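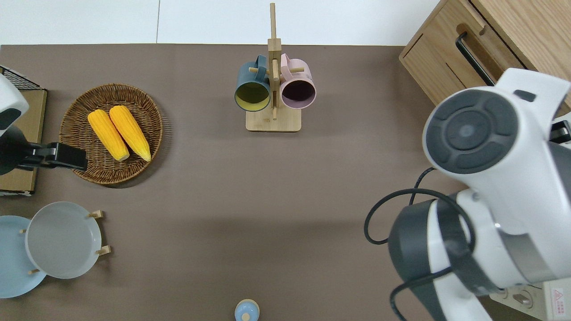
Handout 3, fig. 1. The kitchen table setup: mug tree, corn basket and plate rack, with an arm on each side.

Okay, week three! Last time I rambled about models, so today is all about where the examples come from, and I promise it's more fun than it sounds (bring the worksheet, we'll fill in the back half together).

An example, for us, is one full run of one task, start to finish: the camera views, the joint positions, what the gripper was doing, and a short line of plain text saying what the task was. If the text says "move the corn" and the operator moved a plate, you've got a bad example, and it's a sneaky one, as everything else in the file will look perfect.

Ha-rang Wang and I tried this the lazy way first. We recorded 175 runs in Clemo with every object in the same spot, trained overnight, and felt great about it until I slid the basket over by a hand's width. Total mess! So now we have a rule: after 17 runs, stop and move things.
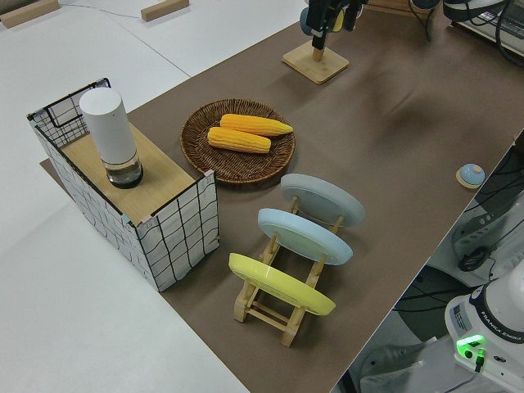 Moving things means more than nudging them, by the way. Turn the basket, swap the order of the plates, point the corn some other direction, put the rack where it's a bit annoying to reach. I'd take a small varied set over 2,000 copies of the same run any day, and Kyu-ri Ahn will argue with me on that in September when she does the Korden lecture (go to it, she's great).

What about runs that go wrong? Keep them, but mark them. A fumbled grasp that the operator fixes is gold, so leave it in whole. A run where somebody gave up halfway gets the "stopped" tag and goes in its own folder.

For next time: read the Flokadcombe notes up to the part on labeling, and write down three ways you'd change the table between batches.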